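Broadcasters that sell a dating series as a portrait of modern love owe viewers an account of who chooses the cast. Leltik, now in its third season, credits 154 people — only two of them in casting roles with final say.

Producer Rosaura Arboleda has defended the arrangement as efficient. Efficiency is a poor standard for a program that received 1232 applications. Networks should publish the makeup of their casting teams each season, and contestants should see that record before signing.

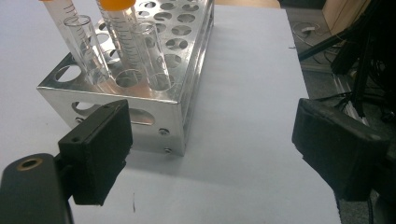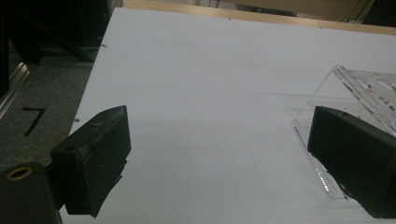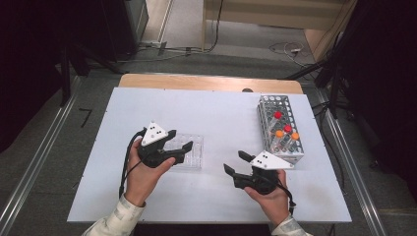
## What networks should publish

The names and roles of all who approve a cast, in the closing credits.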